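Kusunetti Toy Library: Frequently Asked Questions
Last updated October 21, 2021

Where are you?

We are at the back of the Vudden building in Zestasthorpe. Use the side door and follow the hall to the end. There is a bike rack outside and street parking on both sides.

Do I need to be a member to borrow?

Yes. Membership runs from June to June and costs $40 per household. If you join partway through the year you pay the same amount, but we add the leftover months to your next term. Grandparents and sitters can borrow on your card if their name is on it.

What can I borrow?

There are 178 sets in the catalog right now. Most are building sets, pretend food, puzzles and soft toys. We don't lend bikes, car seats, or anything that plugs into the wall.

How are the sets packed?

Small sets go home in a zippered pouch. Bigger ones go in a clear plastic box with a label on the side. The number on the label matches the number in the catalog, so please don't peel it off or write over it. If a label is already coming loose, tell us at the desk and we will print another one.
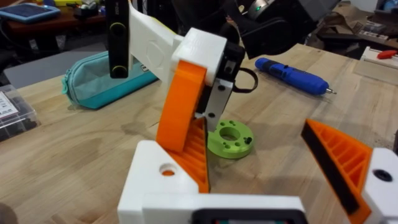
Zippered pouch, and a clear storage box with its label.

Can I bring toys back in a different bag?

Please don't. We had a run of returns in grocery bags last winter and it took a long time to match things up. If the zipper breaks or the box cracks, bring it back anyway and we'll replace it. There is no charge for a worn-out pouch.

How do I look something up?

The catalog is on the computer in the room, and you can use it any time we are open. Search by set number or by a plain word like "food" or "blocks." The brand name usually won't find anything.

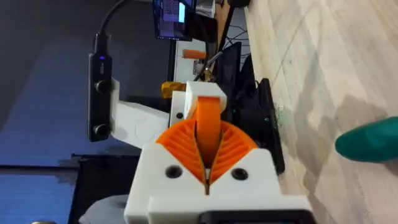

If a set is out, put your name on the hold list and we'll email you when it comes in. Holds are kept for 5 days and then go to the next household.

Can children play with the toys before we borrow them?

Yes, at the table. Take out one set at a time if you can, and put building bricks on a baseplate so they don't roll onto the floor. The orange cup is for soft toys that have been played with and need to be checked. You don't have to sort what goes in it.
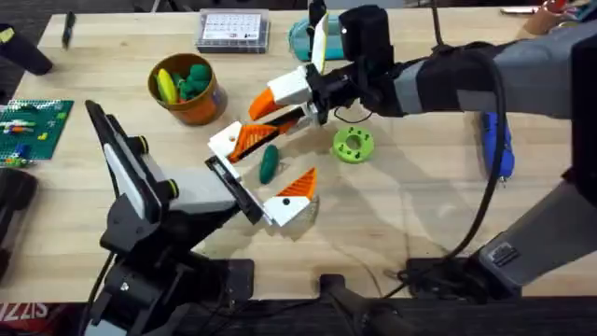 How should I clean toys before returning them?

Wipe hard plastic with a damp cloth and let it dry before you close the box. Bricks can go in a mesh bag in warm soapy water. Check the tag on soft toys first. Most of ours are surface wash only, and the stuffing clumps if they go through the dryer.

I found a piece at home after I returned the set. What now?

Drop it in the tray by the door with a note giving the set number, if you know it.

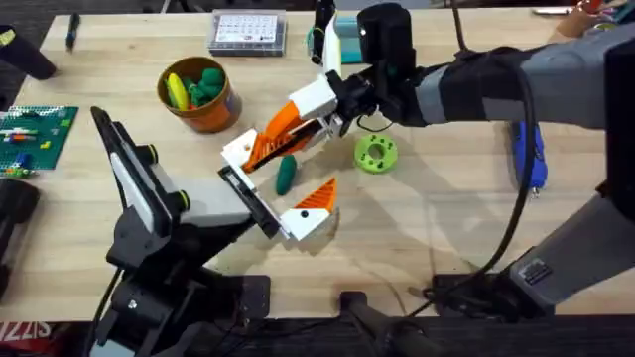

Stray pieces are sorted by set, and color doesn't help much. We get a lot of green. A dark green cucumber goes back with the pretend vegetables, but a lime green ring with small holes around it could be taken for part of several sets. If you aren't sure, write down which sets you had at home that month and leave the matching to us.

What if we lose or break something?

Tell us when you bring the set back. One missing piece is usually fine. If the set can't be used without it, we ask for the cost of the part. We don't charge for normal wear.

Do you take donations?

Yes, if they are clean and complete. Email Nives Ferri first with a list. We are not taking any more jigsaw puzzles this year.

Is the Bae branch on the same card?

Yes, but sets have to be returned to the branch they came from.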